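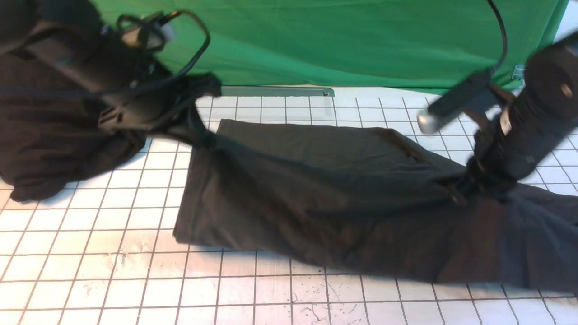 Dark garment on the gridded work surface, green cloth behind

Search this site Enter keywords Go

Student Civics Program – progress report to the Flirneo Fund, period ending April

The grant pays for a student civics program at Bainbridge High and its partner school in Zandstead. Students in grades 9 and 10 study how local government works, then draft a proposal and present it at a joint student assembly. The program has run for two terms and is on schedule.

Enrollment reached 200 students, which meets the target in the grant agreement. Most are at Bainbridge. Zandstead joined a month late while its timetable was being settled, and its students are now on the same unit as everyone else.
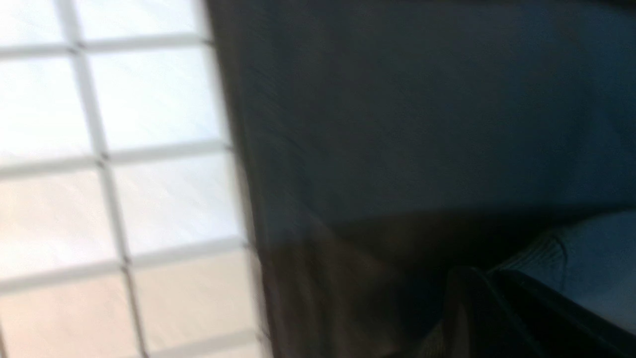
Bright paned window beside dark navy material

Teachers have finished the units on voting, public budgets and how a bylaw is made. The budget unit took longer than planned – students wanted to compare the two towns line by line, and we let them. Draft proposals so far cover bus routes, library hours and a skate park. Each class will choose one to send forward.

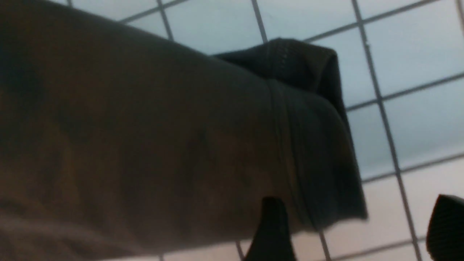 Each group then gets written comments from a teacher at the other school before the final draft is due. We tried this with 3 groups in the first term and the second drafts were much clearer, so it is now part of the course.

Attendance at the optional debate sessions is lower than we hoped. They clash with sports practice at both schools. We plan to move them to the lunch hour next term. 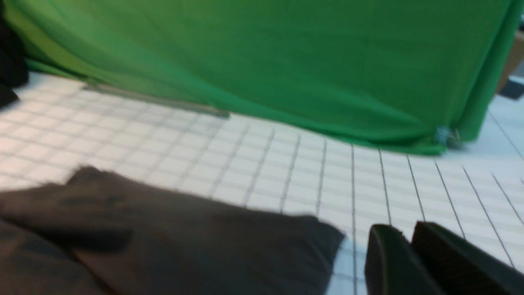

Brown fabric on the white gridded surface, green cloth behind

Spending is within budget. Printing of the student handbook came in $600 under the estimate, and we ask permission to move that amount to bus hire for the assembly. The Wukix online voting tool has been set up for both schools and will be used to elect the assembly speakers. Still to do are the final drafts, the speaker elections and the assembly itself. The next report will include the student survey results.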